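Osham growers' market moves to Lunard Street for the fall

4 September 2024

The Osham growers' market will move to the old bus yard on Lunard Street at the end of this month, the town council confirmed after a short meeting. The market has used the square outside the library since it opened, but that site is closing for drainage work that is expected to last through the winter.

Stallholders were told of the change by letter. The new site has room for more tables and a covered strip along the north wall, where the produce sellers will be placed.
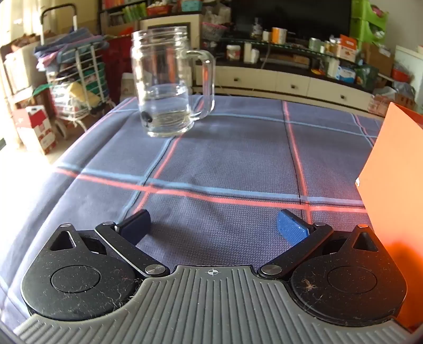
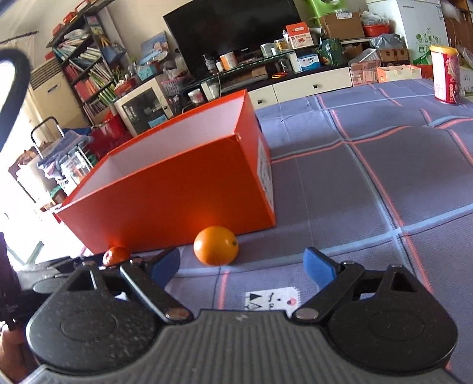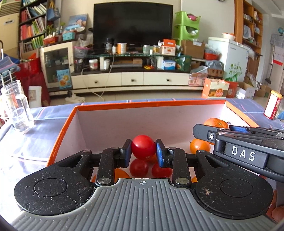 Under the plan, the market will keep its present hours and open at 7 in the morning. Stall fees stay the same until May, when the council will look at them again. Sellers who have already paid for the season do not need to fill out new forms, but they will be sent a new pitch number.

Dario Lombardi, who grows tomatoes and squash on rented land at Javar, said he was in favor of the move but worried about the timing. His late crop comes in over the next few weeks, and he depends on people who walk past the square on their way to the library.

"My regulars will find me," he said. "It's the others I'm thinking of, the ones who stop for a bag of tomatoes and didn't plan to. Lunard Street is a longer walk, and part of it is uphill."

The council received 593 replies when it asked residents about the site earlier this year. Of those, 470 supported the bus yard. Most of the rest asked for the market to go to the school parking lot on Bogdan Road, which was turned down over traffic at drop-off time.

Parking at the new site will be free for the first two hours. The number 4 bus already stops across the street, and the council has asked for a second stop closer to the gate - a decision on that is not expected before the move. Signs will go up at the library and along the main road.

Dry weather in the early summer has made it a mixed year for growers in the area. Beans and lettuce were poor, but tomatoes have done well, and several sellers said they expect to have them on their tables into next month if the nights stay mild.

Questions about pitches can be taken to the front desk at the town hall. The drainage crew is due to fence off the square as soon as the last market there has packed up.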